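Home | About | Archive | Contact

Still Doing My Own Dishes

August 2, 2018
by Honeylyn Ignacio

My sister asked again when she can buy a robot that clears the table. I told her not soon. I worked two summers on the packing line at Windance, and the machines there were fast as long as every box came down the belt facing the same way. Turn one sideways and somebody had to walk over and fix it.

A kitchen is all sideways boxes. Cups get left on the stairs. Forks end up under napkins. My kids put away the silverware in five minutes, complaining the whole time, and I don't know of a machine I could buy that would do it in an hour.

What the robot arms get to practice on is a lot simpler than my sink.

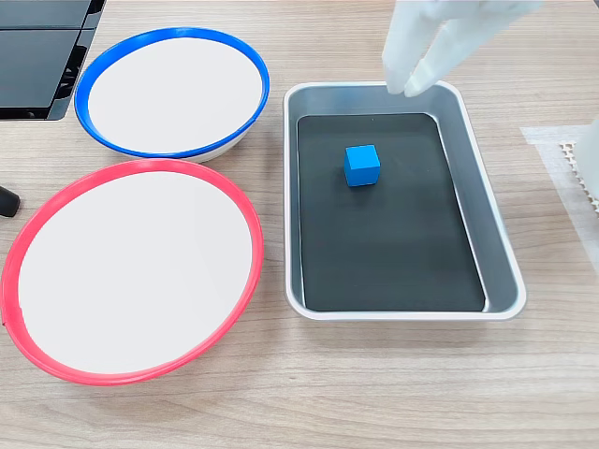
Two bowls, a metal tray and one small blue block, with the gripper over the tray.

Picking up a block is a fair place to start. I'd want to see it handle a greasy pan before I paid for one. I'll look at this again in September.

Recent posts
Fixing the Soriano toaster
More than 13 uses for a bread bag
Moving day in Zalasham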